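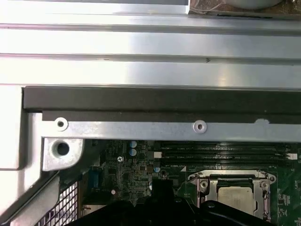
*The grooved aluminium section*

**Thread: Slotted aluminium for a bench top frame, anodised or bare?**

**direl_dave** wrote:

Rebuilding the bench in the garage and I want grooved aluminium along the back so I can bolt fixtures to it. Two offers locally. Prelik sell mill finish offcuts by weight, Ledesma sell clear anodised cut to length for nearly double. Longest run is 3000 mm. It will carry a small vice, a lamp post and a drill stand. The garage is unheated and gets condensation from November to March.

Questions are whether anodising matters indoors, and whether 40 mm section is stiff enough over that length with legs only at the ends.

---

**Isauro Arriaga** wrote:

Anodise, yes. Bare aluminium leaves grey marks on everything you slide across it. Paper, cloth, your sleeves.

Stiffness: no. 40 square over 3 m with end support only will sag enough to see once the vice is on it. Put a leg in the middle or go to 40 x 80 stood on edge. Deflection goes with the cube of the span, so one centre leg gets you most of the way for the price of a foot.

---

**wonov_user** wrote:

Disagree on the anodising. I have had mill finish in a damp shed for five winters. It dulls and then stops changing. The grey rub-off is mostly from the first few months, and a wipe with paraffin deals with it. Spend the difference on better T-nuts.

Agree about the centre leg.

---

**Isauro Arriaga** wrote:

> It dulls and then stops changing

In a dry-ish shed, perhaps. With standing condensation and steel bolts in the slots you get white powder round every fixing. I took a frame apart last January and two of the nuts had to be drilled out. Those were plain zinc-plated, no grease.

---

**wonov_user** wrote:

Then the fault is ungreased fixings. Anodising is cut through wherever you saw or drill it, and a spring nut will scratch it in the slot as well. You would have had the same trouble at those points on coated stock.

---

**Divina Ambrosio** wrote:

Both of you are partly right. The coating does get damaged under the nut, but over a small area, and the rest of the slot stays clean enough that the nut still slides. On bare stock the whole slot roughens. If the fixtures never move, buy bare. If they move every week, buy anodised.

Other points for the OP:

- Check the slot width before ordering nuts. 8 mm and 10 mm slots both turn up on 40 series, and "40 series" on an invoice tells you nothing about which.
- Offcuts sold by weight are often the heavy-wall version. Work out the price per metre before deciding it is cheaper.
- Use A2 stainless bolts with a smear of anti-seize. Stainless into dry aluminium is worse than zinc for seizing.
- Leave a gap at the wall. 3 m of aluminium grows by a bit over 2 mm for a 30 degree rise.

---

**direl_dave** wrote:

Thanks. I measured the Prelik stuff on Wednesday and it is the 10 mm slot, heavy wall. By the metre the saving over Ledesma comes to 15 per cent, and their saw cuts are rough, so I would be squaring the ends myself.

The vice will stay put but the lamp and drill stand will move. Leaning towards anodised for the back rail and bare for the legs. Is there any problem mixing them?

---

**Divina Ambrosio** wrote:

None electrically worth worrying about. Check that the slots match so you only stock one size of nut.

---

**wonov_user** wrote:

Mixing is fine. Where are you putting the centre leg? If the vice is going off to one side, put the leg under the vice and accept a longer unsupported span on the other.

---

**Isauro Arriaga** wrote:

Within reason. I'd keep the leg no more than 300 mm off centre or the long side starts to bounce when you use the drill. I still say anodised throughout.

---

**direl_dave** wrote:

Vice is 250 off centre, so leg goes directly under it. Ordering tonight.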